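Print this page | E-mail to a friend

Workshop Tips: Trying Out Robot Hands

Start with a cheap test piece
A cardboard box with partitions is my favorite thing for comparing hands! Wrap packing tape around the lower walls (mine gets bumped a lot) and drop something flat in one cell and something chunky in the next. Run the same pick with each hand, same box, same table.

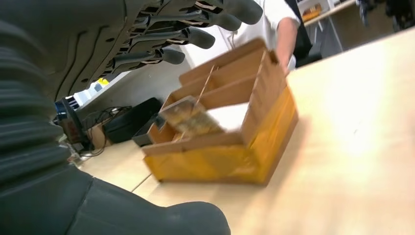 Watch the thumb
Long fingers look great, but check where the thumb sits before you close the grip. Daiane Paiva and I ran seven picks with the Stelov hand and seven with the Bekudov, and thumb height mattered more than speed.

Keep the wrist camera on
You'll catch slips you'd miss from across the table. Love this one!

Questions? Write to Peiyu Ye, Postholm Workshop Pages
© 2021 Postholm | Back to top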